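Azlan Ismail
May 9, 2026

1/ I have been selling my late aunt's belongings online and would like to report on the condition of the human race. It's fair, with some wear.

2/ Every listing gets the same first message: "is this available." Yes. I listed it four minutes ago. Then silence, forever. I've had 531 of these. I assume they're being collected for a museum.

3/ Pale blue tablecloth, some creases. A woman in Lowther asked if it came in green. It's a tablecloth, ma'am, it came in a drawer.
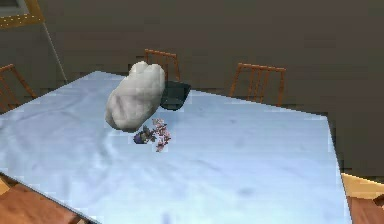

4/ On haggling. I asked $40 for a lamp. Offer: $3 and "a conversation." I countered with $40 and no conversation. He's thinking it over.

5/ Famby takes a cut, then a fee for calculating the cut. Narna is free but everyone on it lives in Brusemau and none of them drive. I'm on both, so I get charged and stood up.

6/ A man did show up once. He brought his mother. She looked over a bread box for half an hour, told me my gutters need cleaning, and left. He stayed and apologized in the driveway. The gutters do need cleaning.

7/ Still up for grabs: small wooden chest, flat lid, metal latch plate on the front. Pickup only. Please don't ask me if I'd ship it to Portugal.
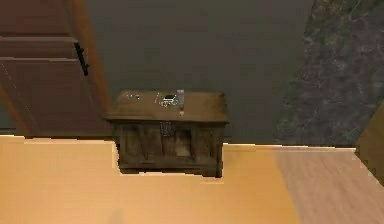
Delphine R.
Put the price up. I had a dresser sitting at $60 since February, changed it to $95, and it was gone in 2 days.

Azlan Ismail
8/ The lamp is now $995. Conversation included.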